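Section 4. Preparing an opened tower for parts work

This section applies to desktop towers processed on the slotted aluminum bench. It covers laying the case down, checking the interior, and releasing cables and drives. For processor and memory fitting, see Section 5. For return to storage, see Section 7 and the Birine shelf list.

4.1 Before opening

1. Confirm that the job number on the Lernum work sheet matches the tag taken from the tower. Job numbers below 900 belong to the old series and must be reissued before work starts.
2. Shut down the computer and set the power supply switch, where one is present, to O.
3. Unplug the mains cord, then all remaining external cables.
4. Press and hold the power button for 10 seconds.
5. Wait 2 minutes before releasing the side panel.

CAUTION: Do not open the power supply housing. It contains no parts that can be serviced at this bench. A power supply with a damaged or unreadable label is set aside as a complete unit.

4.2 Laying the tower down

1. Lay the tower on its side with the removable panel facing up.
2. Turn the case until the power supply lies along the near side of the bench and the drive cage is to the right.
3. Pull the panel latch and lift the panel off. Store it upright in the Boychuk rack, painted face outward.
4. Check that the case does not rock. Case feet must not rest in a slot between two rails.
5. Connect the ground clip to bare metal on the chassis.

NOTE: The tower is laid flat for all steps in this section. Standing it up with the panel off puts side load on the graphics card and its slot.
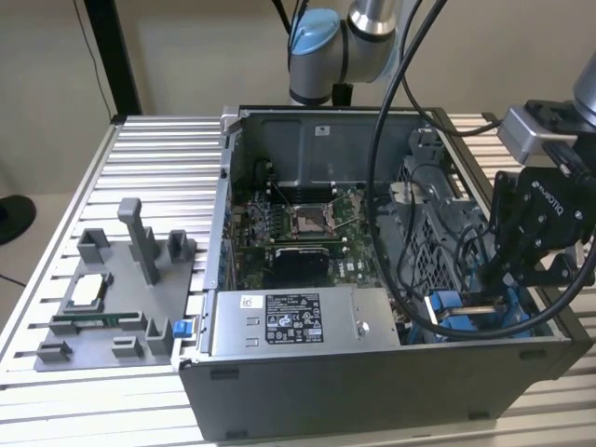
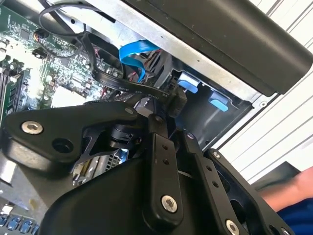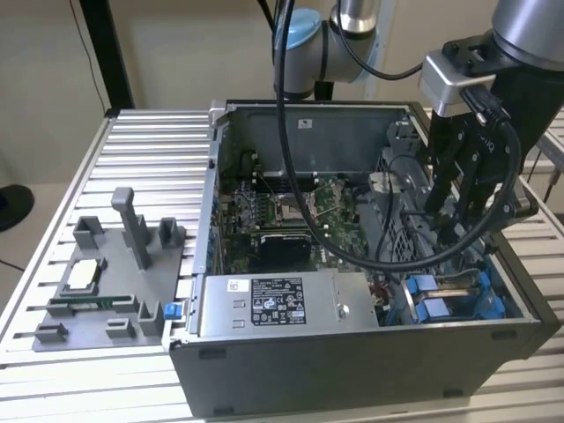
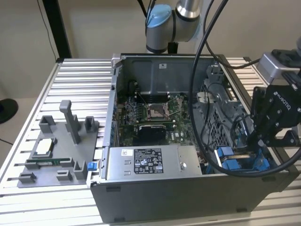 Sekis Hardware Refurbishing – Bench Documentation
Section 4, revised 9/26/25

4.3 Checking the interior

1. Read the label on top of the power supply and copy the model and rated output to the work sheet.
2. Look at the processor socket. If the socket is empty, write "CPU out" on the sheet and go to step 3. If a processor is fitted, leave it in place until Section 5.
3. With an empty socket, inspect the contacts under the bench lamp without touching them. Bent contacts are entered under fault code 997.
4. Check that the expansion cards are fully seated and that the bracket end of each card is level with its neighbors.
5. Check cable insulation for cuts where cables pass the edge of the drive cage.

CAUTION: The metal retention frame around the socket has a spring-loaded lever. Hold the lever through its full travel and do not let it snap back. Keep tools, screws and cable ends away from an open socket.

4.4 Releasing cables

1. Start with the cables nearest the drive cage.
2. Grip each connector by its body. Where there is a locking tab, press it fully before pulling.
3. Pull in line with the connector. Do not rock data connectors from side to side.
4. Fold freed cables back over the outer edge of the case so that they do not lie across the socket.
5. Leave the main motherboard power connector until last. It is tight on most towers of this type – support the board next to it with two fingers while pulling.

4.5 Removing a drive carrier

The blue plastic parts in this case mark points intended for release by hand. Do not use a screwdriver on them.

1. Confirm that both the data and power connectors are off the drive.
2. Squeeze the sides of the blue carrier toward each other.
3. Slide the carrier out of the bay. If it stops partway, push it back in and squeeze again.
4. Place the drive, label up, on the antistatic mat. Keep it at least 90 mm from the bench edge.
5. Return the empty carrier to its bay unless the work sheet calls for it to travel with the drive.

NOTE: Carriers from different case models look alike and may fit loosely in the wrong bay. Do not swap them between towers. Spare carriers received before March have no size mark and must be tried in the bay with no drive fitted.

4.6 Leaving an open tower

If work stops before the panel is refitted, lower the socket frame, fit the plastic socket cover and lay the work sheet under the left corner of the case. Loose screws go in the lidded cup, never in the bench slots.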